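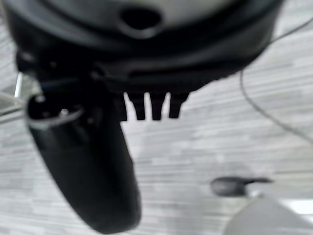

How to write a short novel review

Finish the book before you write a word. As you read, mark the pages you may quote. In Stolcombe, a novel of 300 pages, I marked 5.

Open with the title, the author and the type of story. Follow with the plot, and stop before the final third. 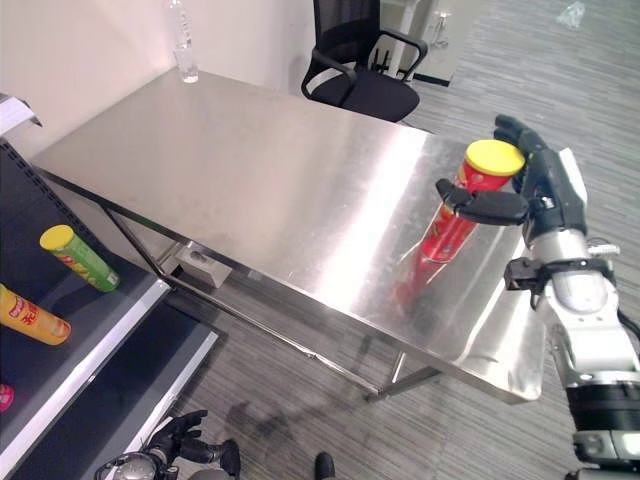
Quotes need context. Name the speaker and the point in the story. Check small objects against the text as well: if the author writes a red canister with a yellow lid, do not turn it into a jar. Copy the punctuation as printed.
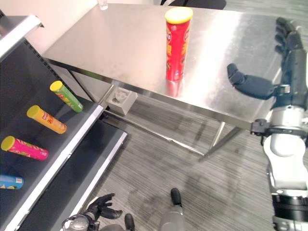 How long should the review be?
Keep it to 500 words. A series may need more, but review each volume separately.

State your opinion last and support it with one marked passage. Add the edition and page numbers below the text.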